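Two-arm club project: cards keep jamming when we pull them out of the holder

Posted by Nimal Sultana, 10 December 2025
Tags: grippers, teaching a task, school and college clubs

Hello all, first proper post from me so please be gentle. I help run the robotics club at Plivville college and we've entered the household tasks round of the Hastmont student challenge in March. Our task is the card holder one. Two arms, one holder, take a card out, put a different one back, close it up. Sounds like nothing, doesn't it? My nan could do it with oven gloves on. We've been at it for weeks and we're still getting it wrong far more often than right.

We teach it by hand. One of the students drives both arms through the job, we record it, and then we train on the recordings and see what comes back. We've got 100 recordings of the card holder so far and I can't face another 100 if we're doing it badly, which is really why I'm here.

The trouble is always at the same point. One arm keeps the holder still and the other pinches the card and pulls. Either the card slides out of the grip (the fingers are hard and pretty scuffed by now, they've been on since the club began) or the pocket comes along with the card and the whole holder swings round on the table. When the second thing happens the arm that's meant to be holding it just sort of pats the place where it used to be. Very funny the first time.

I've put some views from the wrist cameras below, because last time I asked for help elsewhere everyone wanted to see the fingers.
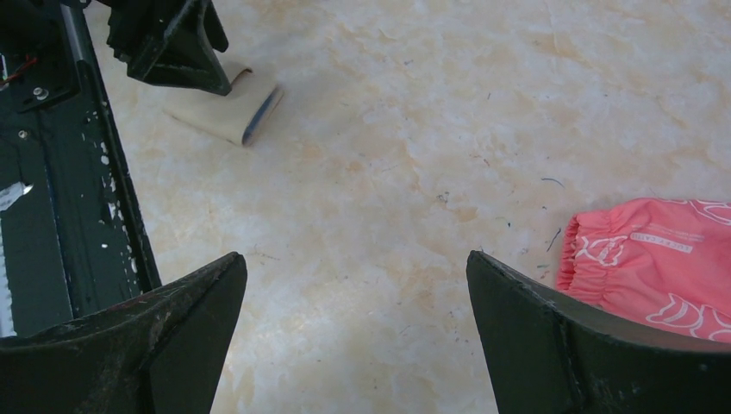
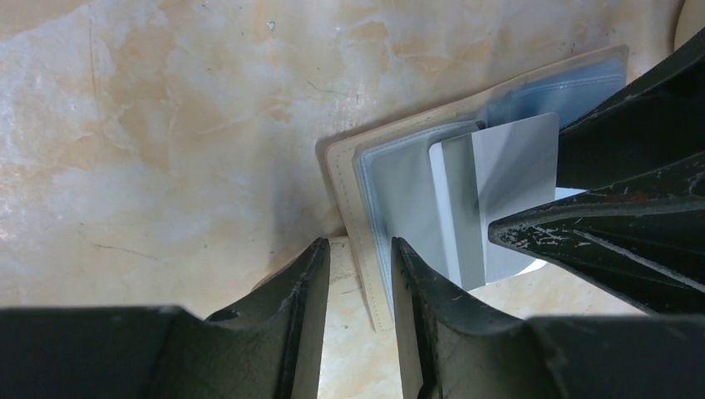
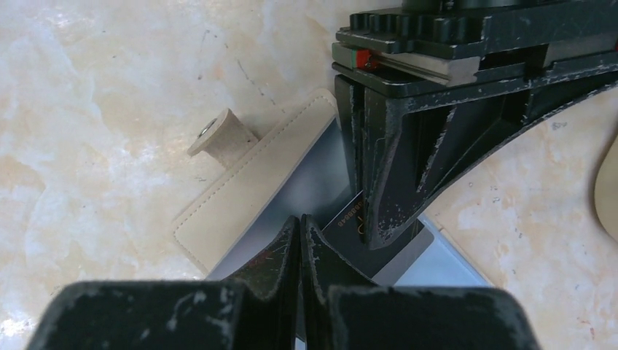 Wrist camera views of our card holder table. The white card is in the second one, the dark card in the third.

Things we've tried already: slowing the whole thing down, pulling straight up instead of sideways, and squeezing harder. Squeezing harder bent a card. We also had a go at only using the middle pocket and that was a bit better, but the rules say the judges choose which card, so we can't get away with it on the day.

My own feeling is that we need softer tips. Dinesh (he does most of our training runs) reckons the tips are fine and it's our recordings that are a mess, as four different students made them and they all do it their own way. We've agreed to disagree and ask strangers. Any thoughts welcome, and please keep it cheap, our budget for the rest of the year is 60 pounds and I'd like some of it left for biscuits.

Jolanta Sobczak

Hi Nimal! We did the same task with my group at Akanda last year so I have a lot of sympathy, and a drawer full of bent cards.

I think you're both right, annoyingly. Take the tips first. Hard smooth plastic on a shiny card is miserable. We cut strips of thin rubber from an old bicycle inner tube and stuck them on the inside faces with double-sided tape. It cost us next to nothing and the slipping went away nearly completely. Do both fingers on an arm, and do both arms, or your students will find one side feels different from the other and start favouring it without noticing. Keep the strips thin too. Our first lot were too fat and the fingers couldn't get in behind the card edge at all. You'll want to change them every so often, they pick up fluff and dust off the table and then you're back to where you started.

The swinging round is a different problem and I'd say it's down to where the still arm is holding. Ours used to press on whichever bit of the cover was nearest. What worked was pinching the cover close to the mouth of the pocket the card is coming out of, so the pull and the hold are nearly in line. If you hold the far corner you've basically made a lever. Try it with your own two hands, you'll feel it straight away.

And then Dinesh's point. Yes, sorry, four people doing it four ways will hurt you, at least with only 100 recordings. I'd sit everyone down and agree on one order: hold, nudge the card up a little, let go, take a fresh grip lower down, pull. That second grip matters loads! We were trying to get the card out in one go from a tiny bit of exposed corner and it was never going to hold. Once we split it into 2 grips the recordings took longer but the trained arm was so much calmer about it.

Don't bin the old recordings yet. Go through them and keep any that happen to follow the order you settle on. We kept more than I thought we would.

One more thing, do move the holder about between recordings. Different angles, bit nearer, bit further. We left ours in one place, very neat, and it fell to pieces at the competition when the table was a different height.

Ignacio Whitfield

just get suction cups. way easier for cards

Jolanta Sobczak

Ignacio, I don't think they can, the household round is fingers only. It was last year anyway. Nimal, worth checking your copy of the rules.

Nimal Sultana

Checked, and yes, fingers only, so no suction for us. Jolanta, thank you so much, this is brilliant. Takumi has gone off to find an inner tube as I type. I've told Dinesh he was half right and he's being unbearable. We'll do the two-grip thing from the next session and I'll post how we get on. Does the double-sided tape need to be the foamy kind or the thin kind?

Jolanta Sobczak

Thin kind! The foamy stuff squashes and the rubber creeps sideways. Wipe the fingers down first.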